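Flowers for the tables

7th April

We had the hall in Rillmont from 9 in the morning, and the flowers came before the chairs did. I had ordered from the same place I used in November and spent less this time, mostly by skipping the tall arrangements. Those were pretty but people kept leaning around them to talk.

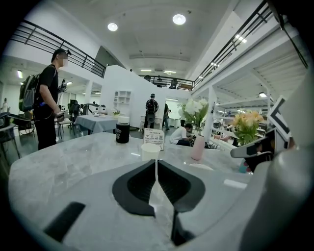

Small bunches are easier to live with. They can be moved when someone needs room for a laptop, and they hold up for a couple of days if the stems are trimmed. I put white flowers in a pale pink vase on the marble-patterned table, near the little sign with the QR code, and kept the peach and yellow ones for another spot. The gray tablecloth got a potted plant.

Next time I would buy more greenery and start earlier. I still have the leftover ribbon from Clustthorpe if anyone wants it.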